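The Plain Cup
Inside the Cesel workshop, a study of the most ordinary object on the coffee cart

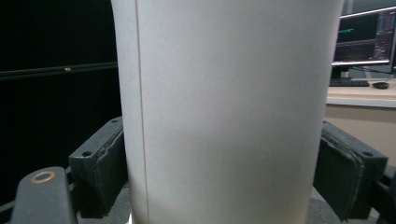
A pale paper cup seen up close, with the side seam running down its wall near the left.

For most people who buy coffee on the way to work, the cup is finished with before anyone has looked at it. At Cesel, the design and materials workshop in the old Teixeira building, a staff of 9 has spent the better part of a year looking at very little else. The workshop's current program, known internally as the Cescombe study, concerns the plain paper cup: its wall, its rim, its base, and above all the narrow line where one end of the paper is laid over the other.

"The seam is the first thing I check and the last," said Nayara Medeiros, who directs the study. "A customer will forgive a dull color. A customer will not forgive a drip on a white shirt."

A paper cup begins as a flat blank shaped like a section of a fan. The blank is wrapped around a tapered form, its two straight edges are overlapped, and the overlap is sealed with heat and pressure. A separate disk is set into the bottom, and the upper edge is rolled outward to make the lip. The taper lets the cups nest in a stack. It also means that a hand closing around the wall meets a slightly different width at every height, a fact that occupies a good deal of the workshop's attention.

The Cescombe study has so far examined 2,730 cups, bought from coffee carts, school cafeterias, and wholesale suppliers. Each is entered in a ledger with a note on the finish of the wall and the straightness of the seam. A seam that leans a little is common and, in the workshop's view, usually harmless. A seam whose overlap narrows toward the base is set aside for a longer soak.

Uncoated outer walls form the largest group in the ledger. They take a soft, matte look and give the fingers something to hold, where a glossy wall can slip. They also show every mark. Medeiros keeps a shelf of cups that were carried for a morning and returned, with thumbprints, pencil, and in one case most of a grocery list.

Aparecida Vasconcelos joined the workshop after a long career in commercial bakeries, where she was responsible for packaging. She is the author of the soak procedure now used on all samples. Cups are filled with hot water, left on blotting paper, and inspected after 4 hours. The blotting paper is then dated and filed.

"In the bakery we learned to read the paper under the box," Vasconcelos said. "Grease tells you where the fold is weak. Water does the same with a cup, though it takes its time."

Color has proved harder to settle than strength. The workshop stocks 3 shades of white board, and visitors are regularly invited to choose among them. Under the north windows the warmest of the group looks close to cream. Under the lamps in the back room it can hardly be told from its neighbors. Medeiros favors the warmer board for tea and has no firm opinion as to coffee.

The printed cup receives less attention than might be expected. Cesel accepts logos and patterned sleeves as part of the trade, but its reference samples are left blank so that the wall and seam may be judged without distraction.

Findings from the study will be issued in August as a short handbook for small cafes, with chapters on storage, stacking, and lids. Vasconcelos is writing the chapter on lids, which she describes as overdue. The ledger will remain open after publication, and the workshop continues to accept cups by mail, provided they are empty and have been rinsed.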